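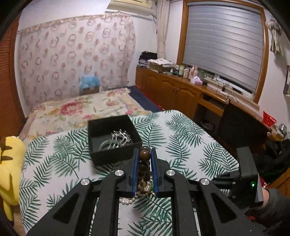

What's the best way to stop bead strands and necklaces from tangling?

Store them one strand to a compartment or hang them one to a hook, clasps done up, with the heavy wooden ones kept apart from pearls and well away from anything metal with points on it.

Long version follows. Typed between loads of washing so forgive the spelling.

SET UP FIRST

Clear a table. Put a cloth on it, any cloth, an old printed tablecloth is fine. Beads roll on bare wood and they roll fast. On cloth they mostly stay put. Plain colour is easier if you're looking for seed beads, a busy pattern hides them. I use a patterned one anyway and grumble.

Good light. Morning if you can, 10 am at my place.

Tip nothing out. Lift pieces one at a time. If you upend the box you've just made a bigger knot.

SORTING

Piles, in whatever order suits:
Wooden beads
Pearls, real or not
Glass and stone
Silver, rings separate from bangles
Broken, missing a clasp, odd earrings

Bangles with spiky or fancy cut edges go in their own box or their own pouch. They snag thread, and they scratch. Found this out with a string of glass beads that had been riding around under three of them for years. Rings in with bangles is ok for a week, not for a year.

The broken pile gets a jar and a label. Mine says FIX BY JUNE. Hasn't said which June.

WOODEN BEADS

Pick up the strand near the clasp and let it hang straight before you put it anywhere. Any twist in the thread works itself out. Then look at the thread between the beads, fuzzy means restring soon.

Dry cloth for dust. Barely damp cloth if they're sticky, then dry straight away. Don't soak them, the finish goes cloudy and the holes swell. No dish soap. Dark glossy ones can leave colour on a pale cloth so test one bead first, at the back of the neck where it wont show.

Hanging is best for wood. Not in the sun.

PEARLS

Lay them flat. Hanging stretches the silk over time and you get gaps. Coil loosely in a soft pouch or a lined tray, nothing on top.

Wipe after wearing, soft cloth, that's all. Perfume and hairspray go on before the pearls do. Never in a zip bag for months on end, they dry out. Never the ultrasonic cleaner. If you don't know whether yours are real treat them as if they are, costs nothing.

SILVER

Tarnish is air and damp. A closed box slows it down, a box with a lid left open does nothing at all. (Guilty.) Those little silica packets from shoe boxes, throw one in. Piece of plain white chalk does a similar job, swap it every few months.

Black or dark lining makes it easy to see what you've got, but it also hides grime. Vacuum the lining with a bit of stocking over the nozzle. If an earring comes up it stops at the stocking.

Polish with a proper silver cloth, not toothpaste. Toothpaste scratches. People keep telling me their nan did it, well, so did mine, and her rings are scratched.

Cut-out and spiky edges: soft baby toothbrush, warm water, drop of mild soap, rinse, dry really well with a hair dryer on cool.

A KNOT THAT WON'T BUDGE

Lay it on the cloth. Don't pull. Put a pinch of talc or a drop of baby oil on the knot, for metal chain only. Oil is no good for pearls or threaded beads, it gets in the string.

Then 2 sewing pins, one in each hand, and tease from the middle outwards. Tea break. Go back. Nearly always shifts the second time.

For strands caught on each other, undo every clasp first. Sounds obvious. I spent most of an afternoon on a green bead strand wound through a brown one before Kamonchanok Pongsiri leaned over and undid the clasp.

CHEAP STORAGE

Ice cube tray, rings and studs. Line with felt offcuts.
Egg carton, same idea, free, not forever.
Cutlery tray in a drawer for strands laid flat.
Paper straws: thread a fine chain through, do up the clasp. No tangles.
Tea towel rolled up with a strand in each turn. Excellent for travel.
Cup hooks on a strip of timber, inside the wardrobe door. Space them wider than you think you need.

I did try a bought one, the Lisano hanging organizer with the clear pockets. Fine for earrings. Pockets too short for long beads, they fold over and slide out the top. The Jondix stacking trays are better made but check your drawer height before you order, mine sat 2 mm too tall and I had to return the lot.

RESTRINGING, QUICK

Lay the beads out in order on a folded towel BEFORE you cut. The fold holds them in line. Take a photo too.
Use thread one size thicker than seems right for wood.
Beading needle or stiffen the end with clear nail polish, let it dry.
Knot between every bead for pearls. Every fifth is plenty for wood, or no knots if you're in a rush.
Leave a little slack or the strand sits like wire.
Spare beads in a small envelope, write which necklace. You will not remeber.

IF KIDS OR PETS SHARE THE ROOM

Do it when they're out. Loose beads are a choking risk, and they end up in the bed, down between matress and wall, in the soft toys. Shake out quilts and blankets over the cloth afterwards, not over the carpet. Run a hand along the skirting. Torch held flat to the floor shows up small round things beautifully.

KEEPING IT THAT WAY

Clasp done up every time it comes off, even at midnight. One small dish for the day's stuff, emptied weekly. Close the lid.

Next page: brooches, and getting candle wax off a tablecloth.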